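Collection rules: what changes in September

The Stullow handbook for hand-held gripper recording has been revised, and the new text applies at all sites from September. Most of the 74 rules are the same as before. The ones below are the ones operators ask about.

Markers come first. The square marker has to be flat, clean and fixed so that it does not wobble. Check it before each session and again after any knock. A bent marker gets replaced, not taped. 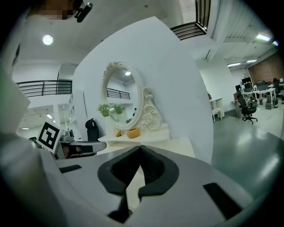
Fingertips close together, with the marker on the second gripper turned toward the camera.

Sessions in shared offices are still allowed. Tell the people at the nearby desks before you start, and keep the aisle clear. Faces are blurred before any recording leaves the site — this was already the practice at Enamley and is now written down for everyone.

Mirrors get their own rule, number 2 in the section on rooms. Note any mirror on the session sheet, because a reflection can show people and lights that are behind the operator. Do not cover it or move it unless the task calls for that.
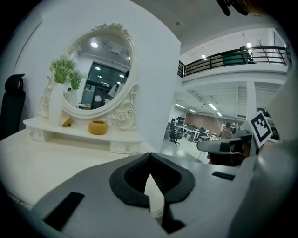

Working at the vanity table, oval mirror in view.

Sheets go to the Kellora folder at the end of each session. Questions about the new text can go to the Bisgaard desk, extension 555.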